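Installing the processor and memory in a workstation board

Posted by Kevin Villanueva, 2017-11-13

These steps cover fitting a CPU and DIMMs to a single-socket board that is already screwed into its chassis. Socket details differ between models, so keep the service manual for your system open.

Tools and parts

Processor matching the socket
DIMMs in matched sets
Thermal compound
Lint-free wipes and isopropyl alcohol
Grounded wrist strap
Flashlight

1. Shut the system down, unplug the power cord and hold the power button for 9 seconds. Clip the wrist strap to bare chassis metal.

2. Lay the chassis on its side and remove the cooler and any air shroud. Move loose cables away from the socket and memory slots.

3. Inspect the socket under a flashlight held at a low angle. The contacts should form even rows. Do not touch them, and do not wipe them with anything. A bent contact shows up as a break in the reflection. 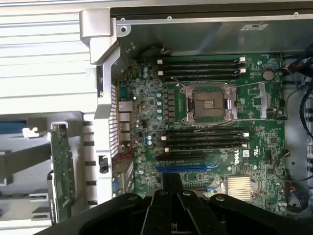 Dell board with the CPU socket and both banks of DIMM slots empty.

4. Release the retention hardware in the order given in the manual and raise the load plate. Hold the processor by its edges, line up the notches and the corner triangle, and lower it straight down. It should sit flat under its own weight.

5. Close the load plate and lock it. Some resistance is normal on an LGA socket. If the plate will not close at all, open it and check the alignment.

6. Open the latches on the slots you intend to fill. Population order is specific to the board – on a layout with slots on either side of the socket, do not assume that one side is filled first. Match the key in each DIMM to the slot and press on both ends until the latches close.

7. Clean the cooler base, apply compound and tighten the screws in a cross pattern, a few turns at a time. Reconnect the fan.

8. Power on and enter setup. Confirm the processor model and total memory, then run a full memory test. Let the system idle for 30 minutes and check the CPU temperature before closing the case.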